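4. What stays out on the counter

4.1 The back row and the stuff in front of it

I should say up front that I went into this part of the Plendovora study thinking that counters were a storage problem. You run out of cabinets, so things land on the counter, and the less cabinet space you have the more things land there. That was in our proposal and I was pretty fond of it. Then we spent November going through kitchens in Studlow (47 households, 552 things coded as "living on the counter") and the idea got weaker every time I opened the spreadsheet. People with half-empty cabinets had full counters. People with almost no cabinets had them too, just with different stuff.

So we changed what we coded. We'd been sorting everything by type: appliance, food, tool, textile. I added a second pass where each thing got a position (back row, middle, front edge, or on top of something else), and that was the pass that turned into this section. "On top of something else" was going to be a leftover category, and I nearly dropped it to save us coding time. I'm so glad I didn't!

The back row is the easy part. It's the line of things pushed against the wall, and in most kitchens it stays put. Breakfast things do very well back there. The Karakaya kitchen, which I'll use as the running case for the rest of the section, has a cereal box leaning on the backsplash with a jar of colorful cereal rings in front of it, and a small open box of tea sitting on a wooden organizer with a drawer. The organizer is the bit I like. It's storage, so you'd expect it to clear the counter, but it has a flat top, and a flat top gets used. We coded the tea as back row and also as on top, and we let both codes stand wherever that came up.

Textiles gave us more trouble. A folded towel on an appliance could be put away (that's where it lives) or could be parked for a minute, and a picture won't tell you which. We asked people when we could. When we couldn't, it got coded by position only, with the "lives here" box left blank.

Figure 3a. Karakaya kitchen, back row, with a towel folded on the toaster oven.

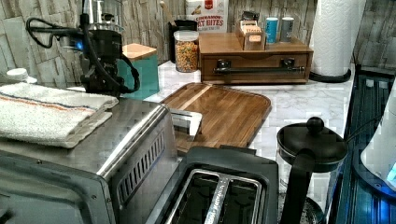
4.2 Hot things and clear patches

Once you start coding positions you can't help noticing the gaps as well. Every cook I talked to had a patch of counter they thought of as the work patch, and they could point to it without looking. It was usually small. One person showed me hers by laying both forearms down on it, and that was the whole patch, elbow to fingertips. I asked her why she didn't move the mixer and get twice as much, and she looked at me as if I'd suggested moving the sink.

We measured these patches badly, I admit. The Cerum coding sheet (that's our own sheet, named after the folder it was first saved in) only has a yes/no box for "clear surface next to a heat source," plus a line for notes. I wish we'd had a ruler and a rule about where to put it. What the yes/no box does give us is how often the work patch ends up beside something that gets hot, and in our sample that was very common, even in kitchens where there was just as much space by the sink. The notes line suggests a simple enough reason: people want a place to set down what comes off the heat, and the spot for setting things down slowly turns into the spot for everything else.

A second thing the notes keep bringing up is boards. Some households treat a cutting board as a tool that comes out and goes back. Others treat it as part of the counter, a sort of permanent tile, and they wipe it where it lies. We didn't have a code for that difference at first, so the earliest kitchens were recoded from the pictures and the notes together. I don't think this did much harm, but if the board numbers look a little smoother than the rest, that's where I'd start being suspicious.

Figure 3b. Karakaya kitchen, marble-look surface beside the oven.

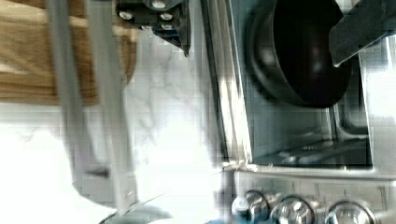
Pots were the hardest thing in the whole data set to place, and I changed my mind on them more than once. A pot moves more than a toaster does, and it can stand on a burner, a counter, a rack or another appliance without anybody feeling it's in the wrong place. Our second coder wanted to leave them out completely. I wanted them in, partly out of stubbornness and partly because leaving them out makes the area near the heat look emptier than it really is. Take the Karakaya kitchen again: between the wood and the steel oven with its glass window there's a stretch of bare white surface, and that gets a yes in the clear-surface box, but there's also a black pot over on the oven's side, and without a pot code it would simply vanish from the record. So pots stayed in, under a code of their own, and they're left out of the back-row totals, where they'd only make a mess.

4.3 Appliances that bunch up

My favorite result is also the one I can defend least, so please read it in that spirit. Appliances bunch. If a counter has one heating appliance on it, the next one tends to be close by, and the coffee things tend to be in the same neighborhood. Outlets explain plenty of this, of course. But we also saw bunching in kitchens with outlets all along the wall, and when I asked about it I heard a lot about mornings. People like the breakfast things within one or two steps. They described it as a route, and a few of them walked it for me.

We coded a bunch as 3 or more appliances with no clear surface between them, wide enough to set down a dinner plate. (Yes, we carried a plate.) Boards gave us an argument here too. If there's a board lying in the gap, is the gap clear? We said yes, on the grounds that the plate fits on the board. I'd happily hear a better rule.

Figure 3c. Karakaya kitchen, toaster, cutting board and neighboring items.

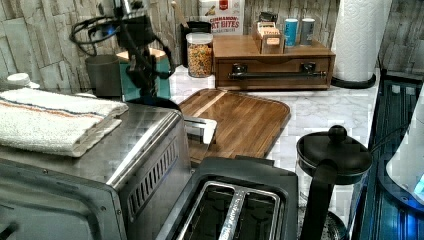 The board rule matters more than I expected, and I should show what it does before anyone leans on the totals. With boards counted as clear, a good many bunches split in two and the average bunch shrinks. With boards counted as things, they join back up. In the Karakaya kitchen the black toaster sits close up against the toaster oven, and the wooden cutting board lies flat in the middle of the counter, rounded corners, juice groove and all, so whatever is on its far side is either a neighbor or a stranger depending on how you feel about boards. I ran the whole set both ways and the ordering of the households barely changed, though the bunch sizes did. Both versions are in the appendix, and the tables in Section 5 use the boards-are-clear version unless the heading says otherwise.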